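Gridmont Lab Passes Halfway Mark in Bag-Handling Recordings

2024-10-02

The Gridmont robotics lab in Vellham has recorded 1,998 demonstrations of robot arms handling soft packaging, the lab said Wednesday. The recordings will be used to train a control system called Wuverska, which learns by copying movements guided by a person.

Work began in August with boxes and bottles. Operators have since moved on to plastic bags, which change shape each time they are picked up and are harder for the software to predict. Each recording pairs camera views with the position of the arm and the opening of the gripper. An operator marks it as a success or a failure before the next one starts. 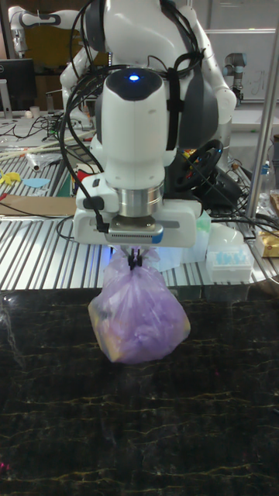

Bok-nam Woo said the failed attempts are kept along with the good ones, and that the first 1,000 recordings had too few of them to be useful. Woo added that operators now change the starting position of the bag after every attempt, so the system does not learn a single spot on the table.

A session lasts 50 minutes, followed by a break of 20 minutes. The lab limits the sessions because operators' movements become less steady when they are tired, and the software picks up those habits.

Poon, a packaging supplier in Vellham, is paying for part of the work and will receive a copy of the trained system. Gridmont plans to release the recordings to other research groups once they have been checked for errors. It has not set a date for the release.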